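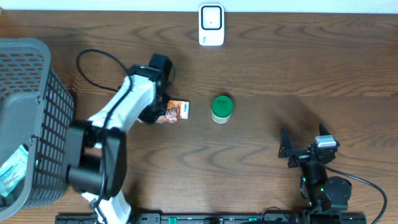
Soins à distance : une heure au téléphone, les yeux fermés

Septembre, la rentrée, les agendas qui débordent. Et cette phrase entendue trois fois en une semaine : « moi je fais ça par téléphone ». Ça, c'est le soin énergétique à distance. Pas de table de massage, pas d'encens, pas de salle d'attente. Un rendez-vous, un numéro, un canapé.

J'ai voulu essayer. Sceptique, oui, mais fatiguée aussi, et la fatigue rend curieuse.

Première étape, choisir. La méthode Vevcombe se décline en quatre niveaux, avec des noms à rallonge – « ancrage », « circulation », « déploiement », et le dernier que j'ai mal noté. L'institut Adham, lui, ne propose que deux formules, courte ou longue. Chez Adjei on vous envoie d'abord un questionnaire de 40 lignes. Sommeil, digestion, colères, rapports avec la mère. J'ai sauté la mère.

Les prix, parlons-en. 76 euros la séance individuelle chez Vevcombe, 254 le cycle complet des quatre. Paiement par carte avant l'appel, toujours avant. Aucun remboursement par l'Assurance maladie, évidemment. Certains cabinets acceptent de déplacer le rendez-vous la veille, d'autres non, à vérifier avant de sortir la carte.

Le jour J. Mardi matin, neuf heures trente. Une voix douce, un peu enrhumée. On me demande de m'allonger, de poser le téléphone sur haut-parleur, de ne pas croiser les jambes. Puis elle annonce ce qu'elle fait : elle « ouvre », elle « relie », elle « descend vers les genoux ». Longs silences. Le frigo du voisin. Un camion.

Au bout de vingt minutes, les mains chaudes. Vraiment chaudes. Autosuggestion, peut-être, couverture en laine, sûrement. Ensuite plus rien, ou alors je dormais. La fin est venue d'un coup, « vous pouvez revenir doucement », et j'ai mis un moment à retrouver ma langue.

Le débriefing dure dix minutes. Boire de l'eau, se coucher tôt, noter ses rêves. On m'a signalé un « noeud » côté gauche, sous les côtes. J'ai mal à droite depuis des années. Je l'ai dit. Réponse : ça se répond, les deux côtés. Bon.

Qu'en pensent les habitués ? Sur le forum Volusitz, 2766 membres, tout et son contraire. Une infirmière de nuit qui prend une séance par mois et ne changerait pour rien au monde. Un retraité furieux d'avoir payé pour écouter quelqu'un respirer. Plusieurs personnes qui préfèrent le présentiel, « pour l'odeur de la pièce » écrit l'une d'elle, et je comprends assez bien.

Côté preuves, pas grand-chose à se mettre sous la dent. Se détendre une heure sans écran fait du bien, personne ne dira le contraire. Pour le reste, prudence. Un praticien qui vous conseille d'arrêter un traitement, on raccroche. Un praticien qui promet une guérison, pareil. Et une douleur qui s'installe, c'est le médecin, d'abord.

Quelques conseils en vrac, si l'envie vous prend. Couper les notifications. Prévenir la famille, un enfant qui cherche ses baskets ruine n'importe quelle harmonie. Demander la durée exacte, débriefing compris ou pas. Ne pas signer pour un cycle au premier appel, même avec la ristourne. Prévoir un plaid, on se refroidit vite a rester immobile.

J'ai bien dormi le soir même. Le lendemain, non. J'ai repris un rendez-vous quand même, en présentiel cette fois, chez Adjei, pour comparer. Il faut que je finisse le questionnaire.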